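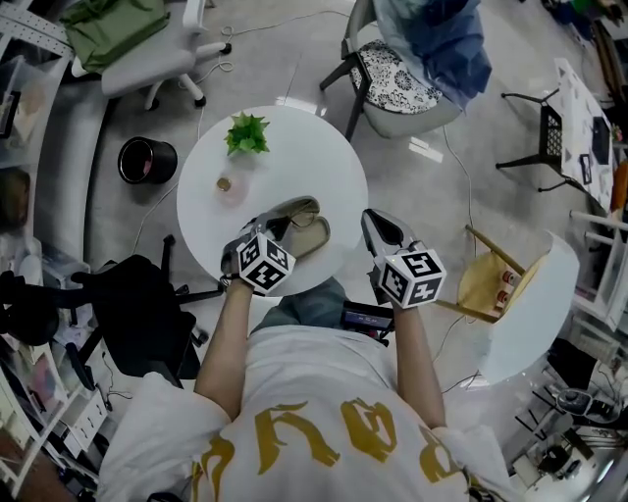

The table in question. Glasses case, plant, the pink tub, and not much else.

Small round white table: what do you keep on yours?

Govitz
Posted in Small Rooms, December

I've had this table since summer and I keep changing my mind about it. It's round, white, smooth top. It sits in the room where I work, with an office chair and a black waste bin nearby. The room itself is cluttered and I'm not going to fix that this month. I would like the table to stay usable though.

Right now the things that live on it are a glasses case, a little fake plant with spiky leaves, and a pink tub with a gold-brown lid. The tub has paper clips in it. Everything else has to find another home.

Two questions. Do you leave glasses out in an open case, or does that just get them scratched? And is a round table a bad choice for a room this size? I paid 30 for it secondhand so I won't cry if the answer is yes.

Prateck
Reply 1

Close the case. If the glasses are resting on the fold, one bump and they're on the floor, and yours is concrete by the look of it. I cracked a lens that way on tile. The replacement was 435 with my prescription, so now mine go all the way in and the lid gets shut every time.

The table is fine. Round is better in a small room. You don't catch your hip on the corners.

Windel
Reply 2

I disagree on round. You can't push it flat against a wall, so you lose the space behind it, and that space fills up with dust and pens. I went from a round one to a narrow rectangular one and got a good strip of floor back.

Also I would lose the plant. A fake plant collects dust in every one of those points and you end up washing it in the sink.

Govitz
Reply 3

The plant stays. I rinse it once a month and let it dry on a towel. It takes two minutes.

Fair point on the case. I take my glasses on and off all day so I got lazy about closing it.

Bennani
Reply 4

What's the bag on the chair? If it's anything like my house, that's the real problem and the table has nothing to do with it. I had a chair that held bags and sweaters for a year. I put two hooks on the back of the door and it cleared up the same afternoon.

Govitz
Reply 5

Fabric bag, for groceries. It goes on the chair when I come in and it stays there until I need to sit down. Then it goes on the floor. So yes, hooks would help. What kind did you use? My door is hollow and I don't trust the sticky ones.

Bennani
Reply 6

Over-the-door kind, no screws. Check how thick the door is first. Mine were a little loose and rattled whenever the door closed, so I stuck felt behind them.

Prateck
Reply 7

Windel, how deep is your rectangular one? I looked at one that was 30 cm and I couldn't see myself getting a plate and a notebook on it together.

Windel
Reply 8

Mine is deeper than that. I'd have to measure. It takes a laptop and a mug, and I don't eat at it.

I'll give you that 30 cm is too shallow for anything but mail and keys.

Prateck
Reply 9

Then we're talking about two different uses. Govitz, do you sit at it or just put things on it?

Govitz
Reply 10

Both. I sit at it to sort mail and fix small things, and I want to be able to get at it from any side. That's why I went with round in the first place. I tried it against the wall for a week and didn't like it.

Windel
Reply 11

If you walk around it, keep it. I was picturing it shoved in a corner. I still say the plant is a dust trap.

Bennani
Reply 12

One more thing on white tops. Don't use the scrubby side of the sponge, even on ink. I dulled a patch on mine and it shows every time the lamp is on. Dish soap and a soft cloth, then rubbing alcohol on a cotton pad if it's pen. Try it underneath first.

Govitz
Reply 13

Thanks. No ink on it yet but there will be.

Measured the door tonight and it's a standard thickness, so I ordered the over-the-door hooks. The glasses case is closed. I'm going to move the paper clips into a drawer and see if I miss having the tub out.

Prateck
Reply 14

Keep the tub and put the screws in it when you're fixing things. They roll right off a smooth top like that.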